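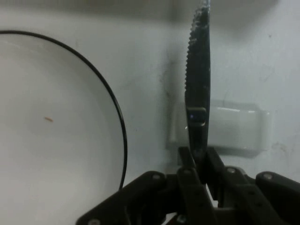 White plate with black rim line, serrated knife.

October, Trotthorpe bench, glaze book

Crazing in the Hevurska matte white, continued. The last batch came out of the Fan kiln with a fine craze network on the foot side of the thrown bowls and almost none on the flat tiles. Same bucket, same dip time, same shelf. Weidong Hao thinks body thickness. I think cooling, and would like to separate the two before anybody touches the recipe.

Tiles first. Cut from the slab left over from the last run, bisque fired with the bowls. Half at normal thickness, half doubled. Glazed in one session from one bucket, sieved and stirred between every few tiles. Specific gravity taken at the start and the end, no drift I could read on the hydrometer. Total 17 tiles, one of which is a bare control.

Schedule A is the usual one, kiln shut off at the end of the hold and left alone. Schedule B adds a controlled cool of 100 degrees an hour from peak down to the start of the slow range, then shut off. Both run from the Stullari controller. Note for Weidong: the Stullari does not resume a cooling segment after a power interruption. It shows the segment as complete and idles. Check the log before trusting any B result.

Schedule A results, read with ink rubbed in and wiped off. Thick tiles craze, widely spaced lines, edges worse than centers. Thin tiles clean when unloaded and clean the next morning. Control useless, as expected, apart from confirming the body has no cracks of its own.

Schedule B results. Thick tiles craze again, closer spacing. Thin tiles clean. Surface noticeably drier to the fingernail and less reflective, so the slow cool is growing crystals in the matte as it should. It does nothing for the fit. I was wrong about cooling as the main cause, though I would keep B for the surface.

Next question is glaze thickness, which I had not controlled on the thick tiles. A thicker bisque tile pulls more water in the same dip and so takes a heavier coat. Broke one from each group and looked at the section under the loupe. The coat on the thick tile is clearly heavier. So Weidong's thickness explanation may be right by a different route: more body, more suction, more glaze, more tension. Repeat with dip time shortened on the thick tiles until the sections match. 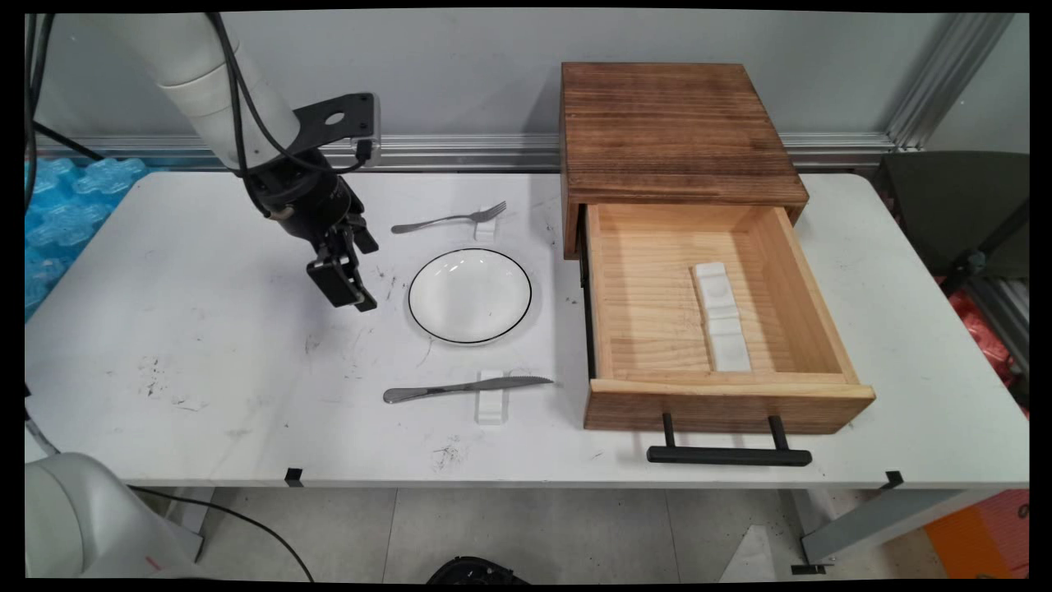

Metal marking is the other complaint against this matte and needs its own method. At present each of us drags whatever blade is nearest, at whatever pressure, and writes down "some marking" or "slight marking", and the entries can't be compared. Proposed: one blade, one fixed weight above it, one stroke, then wipe with a damp cloth and grade what stays. A table setting is the end use, white plate in the middle, fork across its rest behind, serrated knife in front, and that is the knife type I would standardize on. A plain edge slides and leaves a fainter line. Grading should be done on gray card. A white laminate top with dark scuffs and specks on it pulls the eye and makes a gray mark next to it look weaker than it is.

Grades: 0 no mark, then mark removed by cloth, then mark removed by paste cleanser, then mark stays. Zeyu Yan wants a half step between the last two. Left out for now.

Expect B to mark worse than A. A drier surface is rougher at small scale and files metal off the blade. If that holds, the crazing and the marking pull the schedule in no common direction and the fix has to be in the recipe. Candidates are a small silica addition for fit, and a finer-ground alumina source for the texture. One change per batch. Silica first, in three steps, 200 gram dry batches, all through the same sieve.

Housekeeping. The cone packs on the middle shelf read slightly hotter than those on the bottom shelf in both firings. Known for this kiln. The tiles were spread over both shelves, with thick and thin side by side, so I don't think it touches the result. Still, the silica batches go on the middle shelf only.

The bucket is low. Decant what remains, label it as old stock, and do not top it up with the new mix.

To do:
Re-dip thick tiles at shorter times and section them.
Weigh out silica steps.
Zeyu to make the weight holder for the blade.
Leave the clean thin tiles on the windowsill and ink them again at the end of the month for delayed crazing.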